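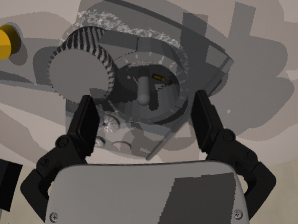
The Hander simulation kit was acquired by the Flasside Robotics Club in February for use by its student members in preparing competition entries. This review considers its suitability for groups of 14 or fewer. Models are supplied with a reasonable level of detail: the two-fingered gripper has jointed black links and flat pads, and the ribbed knob beside the dial carries its own ridges and shadows. Small markings inside the dial are too coarse to read, and members should not rely on them.

Installation took 2 sessions under the guidance of Haoran Tian. The printed manual is clear on joint limits but weak on contact settings - the chapter on friction requires revision.

The licence costs 467 euros per year. The Club recommends the kit for second-year students and above.

Reviewed by Béla Vincze, Apr 3, 2020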